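# Hand-held gripper: fitting and aligning the fingers

Last edited 28 Aug 2021

Notes for anyone putting together one of the hand-held grippers in the shared workshop. They cover the fingers only. The trigger and the camera mount have their own pages. Marites Padilla wrote the first version of this page and I've rewritten it after building two more.

You need:

- the printed body and both fingers, in black
- the socket-head screws from the Mathias kit, bag 3
- a hex key that fits them properly (the ball-end ones in the drawer are rounded off, use the straight set)
- a sheet of printer paper
- blue thread locker
- a small flat file

## Clean up the prints

The fingers come off the printer with a rough lip around each screw hole. Run the file flat across the face until the lip is gone. Don't open up the holes with a drill. Dale Campbell did that on the first pair and the joints had so much play that he had to print them again, at 300 grams of filament with the supports.

Check that each finger sits flat against the body before any screw goes in. If it rocks, look for a blob of plastic in the inside corner. It's easy to miss on black parts, so feel for it with a fingernail.

## Fit the screws loosely

1. Put the left finger in place and start the upper joint screw by hand.
2. Start the lower screw. Give it two or three turns.
3. Do the same on the right.
4. Open and close the jaws a few times. They should move without catching.

If one side drags, back its upper screw out a half turn and try again. If it still drags, the finger is probably on the wrong side. The two look alike but the angle is mirrored. There is an L or an R molded inside the lower end.

## Set the gap

Close the jaws until the tips almost meet. Slide the paper between them and pull. You want a light, even drag from the bottom of the tips to the top. If it grips only at the top, the lower screws need to come in a little. If it grips only at the bottom, loosen the upper joints, press the tips together, and tighten again.

Work in quarter turns and go back and forth between left and right. Tightening one side all the way first pulls the whole thing over, and then the center line is off and you start again.

When the drag is even, take out one screw at a time, put a small drop of thread locker on it, and put it back. Leave it overnight. The plastic is soft enough that the screws will strip if you lean on the key, so stop when they're snug.

## Check it standing up

A gripper that looks straight on the bench can look different at arm's length. Hold it out in front of you the way you would when using it, look along the fingers, and see whether the two sides come in at the same angle. 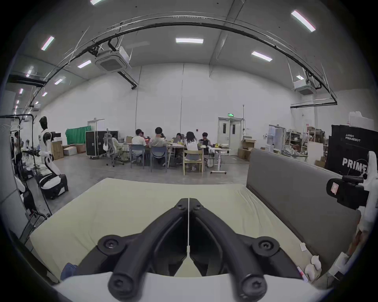 Then close and open it slowly ten times while watching the tips. If one arrives before the other, go back to the upper joints. Þröstur Grímsdóttir likes to do this check with the gripper tilted to each side as well, and that has caught a loose joint more than once.

After that, pick up something soft, like a folded rag, and something hard, like a marker. Soft things hide a bad gap. If the marker rolls or twists as the jaws close, the faces aren't parallel and you need to redo the paper step.

## Write it down

Each body has a number written under the handle. Add it to the Brusunton sheet with your initials and which print of the fingers you used. The ones I finished last are 1892 and 2176. If you swap a finger later, put that in the same row and leave the old entry where it is.

Spare fingers are in the Bumudon drawer. Ask Maribeth Cabanatuan if it's empty, she has the print files.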